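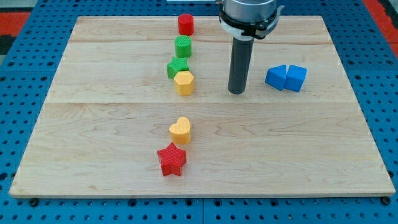
According to Dilruba Gamage, the Trirkura kit is easy to set up and hard to outgrow, and the price of spare tips is its one serious fault. Similar remarks appear in other user reports on the product, a tabletop package for teaching and testing non-grasping manipulation with a robot arm.

Trirkura is a commercial benchmark kit sold by Banari. It is used to study pushing, the movement of objects across a surface by contact with a single tool. The kit does not include a robot arm. It consists of a work board, a set of colored blocks, a rod-shaped end effector, an adapter collar and a software package.

Contents

The work board is made of maple planks and is bolted to a perforated table or a similar base. Blocks come in red, green, blue and yellow. Shapes include cylinders, stars, hexagons, hearts and triangular prisms. All have a fine crosshatch texture on the top face. The standard set holds 13 blocks, and replacement blocks are sold singly.

The end effector is a dark gray cylinder with a rounded tip. It hangs straight down from the wrist of the arm and is meant to travel just above the wood. Banari supplies two collars, which between them fit most small arms with a round flange. Other flanges need a plate made by the user.

Operation

Before use, the arm is taught the four corners of the work area and the height of the board. The software then limits the tip to a flat plane over that area. Commands can be given as coordinates, by joystick, or as short written instructions such as "push the red star to the yellow heart." The task library lists 276 instructions, grouped by the number of blocks that must be moved. Tasks that call for separating two touching blocks are placed in the hardest group.

Scoring is based on the final distance between the block and its target. Time is logged but does not affect the score. Version 2 of the software added a penalty for moving blocks not named in the instruction. Scores from the earlier version cannot be compared with later ones.

Service plan

Banari offers a yearly plan that covers recalibration, a new tip and access to recorded runs. The archive held 1002 runs in February, most of them made with the cylinder and star blocks. Runs made with a tilted or fallen prism are marked separately.

Reception

Reviewers have praised the plain file format and the short setup time. The most common complaint concerns the wood grain, which can confuse simple color-based tracking under warm light. Adjei, a competing kit from Kikatlow, uses a matte gray board for this reason but has fewer block shapes. Gamage rated the two kits equal for classroom use and preferred Trirkura for language-based tasks.

See also: planar pushing; end effector; tabletop manipulation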